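Lolcombe Basketball Club
Minutes of the autumn general meeting, 31st October

Themis Chatzigeorgiou took the chair and welcomed everyone, with a special word for the families who had driven over from Penrose in the rain and still managed to bring two trays of lemon bars (very much appreciated by all!).

Minutes of the May meeting were read and approved with one spelling correction.

Season report. The women's side has opened with wins over Bredex and Penrose, and the chair said it had been a joy to watch them share the ball the way they have. The men lost a close one at Bredex after leading for most of the night, and there was a long and good-natured talk about free throws, which ended with an agreement to shoot them at the end of practice, when legs are tired. The under-14s now have 28 players signed up, almost too many for one court, so they will be split into two groups after the holidays.

Money. The balance stands at $2,324. Rumetik has kindly renewed its sponsorship of the warm-up shirts for another season, and a thank-you card went around the room for signing. It was moved and seconded to set aside $500 toward travel to the spring tournament. Carried, all in favor.

Scoreboard. The old board at the east end still drops the shot clock now and then, usually in the fourth quarter, when we can least afford it. Members felt we should get a repair quote before we think about buying new. Themis will ask and report back.
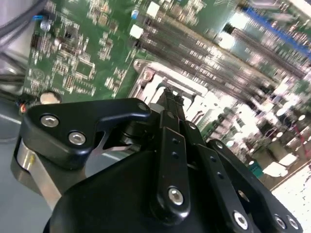
Black gripper and green motherboard.

Spring tournament. Lolcombe will host the opening round in May. We still need scorekeepers, and anyone who would like to learn is warmly invited to sit beside the table at a home game.

Other business. Please take your water bottles home with you. The lost and found box is full again.

Meeting closed with thanks to all. The next one will be after the holiday break, date to be posted on the gym door.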